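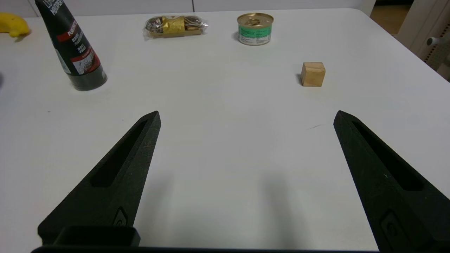

Kutdale, 2021-10-16

Progress report to the Doherty fund, second period
Project: Pradorix shared-bench gripper arm
Prepared by Valentin Aigner

Work since August has gone into the fingers and the wrist view. The finger shape is now frozen. Both fingers carry a long slot, and the tips close onto a common line ahead of the wrist camera. Earlier versions hid the object at the moment of contact – the current pair leaves a clear view between them when open.

The object set for bench trials is also fixed. It mixes shapes we expect to be easy (a wooden cube, a short round can) with ones we expect to be awkward (a banana, a wrapped snack, a tall black container that may be set down at any angle). Objects are moved between runs and no positions are stored.
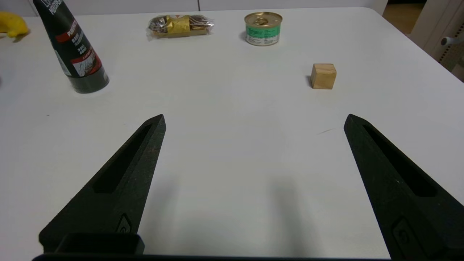
Calibration of the wrist camera takes 11 minutes and has to be repeated whenever a finger is changed. Dehua Ye is rewriting the routine so that a finger swap needs only the last stage. The gripper controller was replaced in August after two resets under load. The new unit has completed 100 open-close cycles on the bench without a fault.

Open items: cable strain at the wrist, which limits rotation in one direction, and a slow drift in the shoulder joint. Overlapping objects remain the hardest case for the planner, and we propose to spend the next period on them.
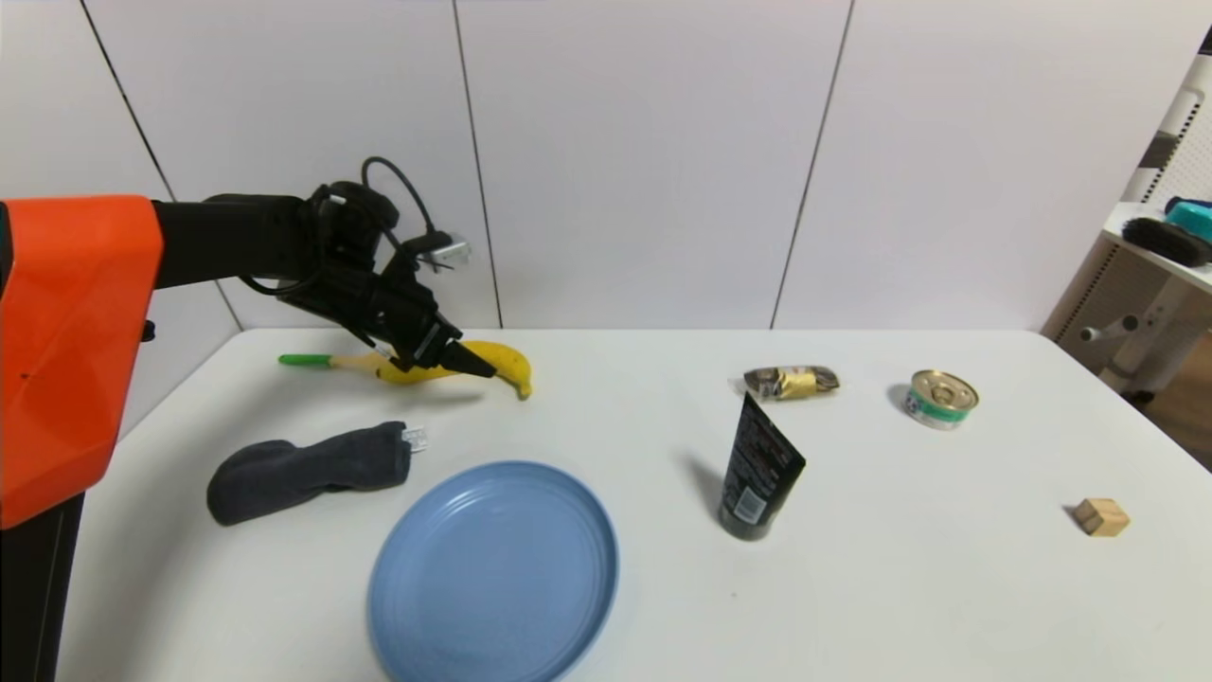

Marion Tosh has asked that the cable be dealt with before any planner work starts, as a snagged connector would stop both. She would also like the shoulder drift logged at the start and end of each session. We accept both points and have moved the cable work to the front of the plan.

Spending is within budget. The remaining 3 finger blanks are enough for the next period.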